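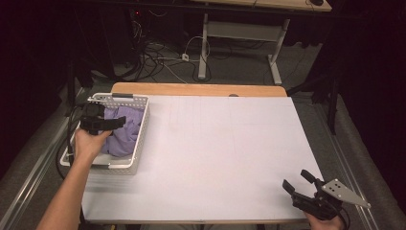
Researchers at the Grenham lab have trained a robot arm to fold cloth using demonstrations recorded by people holding the grippers in their own hands. The group collected 2395 demonstrations and threw out 436 of them, mostly for dropped tracking.

People worked with a gripper in each hand, taking crumpled cloth from a basket and folding it on a table. No robot was needed until testing - the arm learned from the recordings alone.

The main finding concerns variety. A model trained on recordings from 17 different rooms did better in a new room than one trained on the same number from a single room. Gains leveled off at just over 2000 recordings.

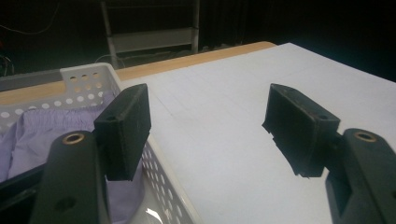
Pascual Herrera said the result still leaves open how well the method handles heavier fabric such as towels, and that he would want to see it repeated on a different arm. The group plans to start on that in October.

Recent items
Virholm opens second test hall
Mapplebeck drops warehouse picking trial
Hetville students build low-cost wrist sensor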